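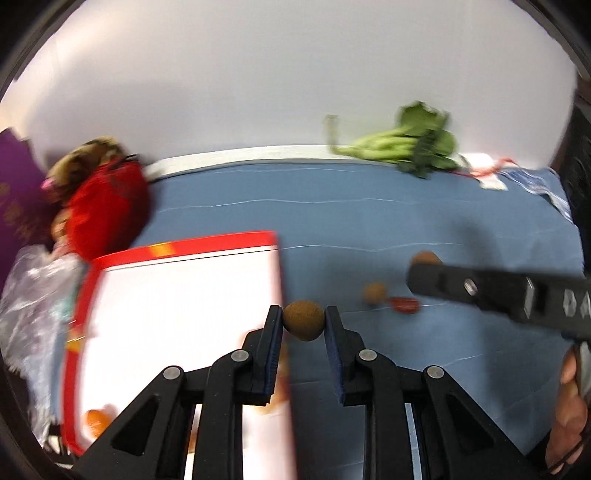
By Inês Bragança | Havalham Local | Thursday, 4:40 p.m.

TONCOMBE — The swap room on Zernodgate Street opens to the public this weekend with a new rule: food and household items now go through the same sorting table before anything is shelved.

Until January the two were handled in separate rooms, and people dropping off a mixed bag had to stand in line twice. The single table, set against the white back wall, takes whatever comes in. On Thursday afternoon it held green bok choy, a small orange mandarin and several brown balls with a rough, cork-like surface, along with a large white piece edged in red. Something bright red and a plush item in a brown camouflage pattern stood behind it. Shiny white and lilac fabric was piled off to the left, below a purple cloth.

"We get a bit of everything, and it comes in all together," said Despina Ardeleanu, who runs the room. "People clear out a closet and a kitchen on the same day. They want to hand it over once."

Fabric is the slowest thing to sort, she said. Sheer material has to be unfolded and checked for pulls, then folded again by length. Small toys and ornaments go into bins by size. Fresh produce is moved first and goes to the front shelf, where it can be taken without a ticket.

The room is open to residents of Toncombe and the Manole apartments. Each household gets a card good for 300 points a season. Food costs no points. The room signed up 101 households in its first season and expects more once the weekend hours begin.
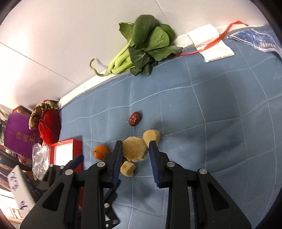 Dried fruit and small pieces

Loose food has been the harder question. Blue quilted cloth with a textured white border is in use for it, and on Thursday a wrinkled reddish-brown date lay there next to pale pieces of food, the largest a flat tan slice with scalloped edges.

Loose pieces like these are used to show people how the new groups work — they are not given out. Anything meant for the shelf has to arrive in a closed package with the label still on it. Ardeleanu said dried fruit will be grouped by kind, with nuts kept on a separate shelf.

Hours and drop-off

The room will be open Saturday and Sunday from 10 a.m. to 3 p.m. Drop-off is at the side door and ends an hour before closing. Large furniture is not accepted. A request for $2000 to pay for more shelving is before the Havalham council, which has not set a date for a vote.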